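Forkberg Market: Your Questions About Stall Fees, Rice Prices and the April Changes

Last updated 29th March

We get the same questions by phone and at the market office most weeks, so the answers are collected on this page. It covers the price board, the new stall fees and the staple goods scheme. If you sell or shop at Forkberg and your question is missing, the contact details are near the end.

What is changing in April?

Three things. The daily stall fee goes up, the price board moves to the north gate, and the staple goods scheme is extended to cooking oil. Opening hours stay as they are, and so do the parking rules on Kasprzak Street.

How much is the new stall fee?

A standard stall will cost 30 a day, up from 26. A corner stall will cost 38. The fee includes water, waste collection and use of the scales. It does not include electricity, which is still metered and billed at the end of the month.

Traders who pay by the month get the old rate until their current month runs out.

Why did the fee go up?

The cost of waste collection rose twice last year and the market absorbed it both times. The drains under the fish section were also replaced. Xiomara Brannigan, who manages the market, told traders at the January meeting that the fee had not moved in four years and could not be held any longer. Several traders spoke against the increase, mainly people selling vegetables on small margins. Their request for a lower rate on half stalls was accepted, and a half stall will cost 16.

What is the staple goods scheme?

It is an agreement between the market and the traders who join it. They sell a short list of basic goods at or below a posted price, and in return they get money off their stall fee. Rice, beans, flour, sugar and salt have been on the list from the beginning. Cooking oil joins in April.

The posted price is a ceiling. Traders can go lower, and in the last hour before closing many of them do.

Who sets the posted price?

Yoshinori Oda in the market office collects wholesale prices from the Peka depot and two smaller suppliers every morning. He adds a fixed margin for transport and handling and posts the result before eight. If wholesale prices jump during the day, the posted price does not change until the next morning.

Is the price of rice really down?

Yes, for the 25-kilo bag of medium-grain. The posted price on the board this morning was 982. It was over 1,100 at the start of the year. Long-grain has hardly moved, and broken rice is slightly more expensive than it was in the winter.

There are messages going around on phones that claim a full bag is selling here for 500. That figure is for a half bag, and the photo of the price card that goes with the message has the weight cropped out. Please check the board or call the office before you travel a long way for a bag of rice.

Will the price stay down?

We can't promise that. The new crop came in early and the depot is well stocked, which helps. Fuel costs push the other way. Wanda Yazzie, who has sold grain here longer than most, expects it to hold until the rains and says she would not guess past that.

Can I buy more than one bag?

Each shopper can buy two bags of rice a day at the posted price. Beyond that, the trader can charge what they like. The limit was brought in after resellers bought up most of the stock early in the morning – some of it was back on sale outside the gate by noon.
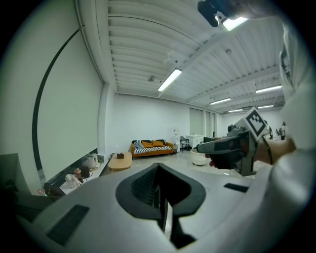
Reading time: 5 minutes

How do I know if a stall is in the scheme?

Look for the green card with the market stamp and the stall number. It has to hang where shoppers can read it. At the moment 64 stalls are in the scheme, most of them in the dry goods rows. A list is pinned up at the office and is updated whenever a trader joins or leaves.

A stall without a card is not doing anything wrong. Joining is voluntary.

A trader charged me more than the posted price. What can I do?

First check that the goods and the weight match what is on the board. A lot of complaints turn out to be about a different grade. If it does match, come to the office the same day with the stall number. A receipt is useful but you can complain without one. Staff will walk over to the stall with you if you want them to.

A trader gets a warning the first time. The second time, the discount is taken away for a month. A third complaint that is upheld means the stall leaves the scheme for a year.

Can I have my goods weighed again?

Yes, at the public scale beside the office, at no charge. It is tested every three months and the certificate is on the wall above it. If your bag is short, take it back to the stall along with the slip from the scale. The trader must make up the weight or refund the difference.

How does a trader join?

Pick up a form at the office or ask Thulani Hendricks, who looks after trader registration. You need your stall license and proof that your last two months of fees are paid. Forms handed in before the 20th of a month count from the first of the next one. The discount is 15 percent for stalls that carry at least three of the listed goods, and 20 percent for stalls that carry all of them.

Does the scheme cover the Kinano night market?

No. The Kinano market is run separately and sets its own rules, although many of the same traders sell at both. We have asked them whether they want to use our board prices and have not had a final answer.

Can I pay by phone?

At most stalls, yes. Traders in the scheme may not add a charge for phone payments on listed goods. For anything else, ask before you pay. The cash machine at the south gate is working again, but it often runs out of small notes by the afternoon.

Where will the price board be?

From the first of April it will stand just inside the north gate, on the left as you come in. The old board by the fish section will stay up for two weeks with a notice on it, and no prices will be posted there.

Who do I contact?

Tania Bhuiyan answers general questions at the office counter from eight until two. Outside those hours, leave a note in the box by the door with your name and a phone number. Questions about fees and unpaid balances go to the cash desk, which closes at noon.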